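Print this page | E-mail this page

Good Practice at the Bench: Handling Small Electronic Parts with Robotic Arms

Posted in February by the Drelico Workplace Practice Office

This gallery accompanies Practice Note 259, which sets out the minimum expectations for robotic handling of circuit boards, connectors and cabling at Drelico sites. It applies to benches operated directly by Drelico and to those run under agreement by Gostex and Breathnach. Readers should consult the full note before making any change to a bench layout. 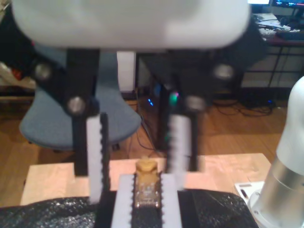
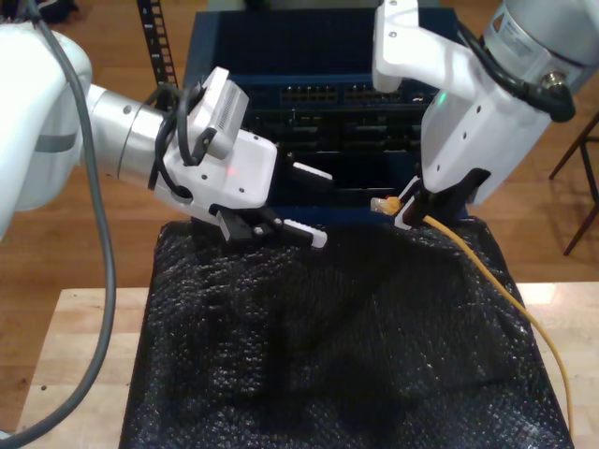 Open gripper over a circuit board in its toothed holder (first picture); yellow Ethernet cable held near the plug, in front of a network switch (second picture).

Approach and grip

Section 4 of the note deals with the approach to a part. The gripper must be fully open before it is lowered, and must be lined up with the part while still clear of it. Small boards are to be presented in a holder and gripped by the edges wherever the design allows. Operators should not correct the position of a board by hand while the arm is enabled.

Connectors and cables

Section 5 covers connectors. A cable is to be gripped close to the plug, with the plug itself left free for insertion. The remainder of the cable should have enough slack that it does not pull against the grip. Where two arms share a work area, one arm is to be named in the work instruction as the lead, and the other must hold its position until the lead arm has finished its movement.

Bench surface and surrounds

A soft covering is permitted under the work – it reduces damage to dropped parts – provided that it does not interfere with the travel of the fingers. Cables serving the arm must be checked through the full range of motion at the start of each shift. Chairs are to be kept outside the marked reach of the arm whenever it is enabled.

Records

Each bench keeps its own log. Dropped parts, failed insertions and every use of the emergency stop are to be entered before work resumes. Finger pads must be inspected after 3000 grip cycles and the result recorded on Form 701. The Nondska site may continue to use its existing electronic log in place of the paper form.

Questions about the note should be directed to the Practice Office, quoting the number of the section concerned.

Comments (3)

benchtwo
Does the 3000 cycle inspection apply to spare fingers that have been swapped between arms? Ours were at 3179 in total, but split over two machines.

Drelico Workplace Practice Office
The count follows the fingers and not the arm. A set at 3179 is overdue and should be inspected before it is used again.

marlow_k
Could the rule on naming a lead arm be printed on the bench card as well? New starters at our site tend to read the card first and the note much later.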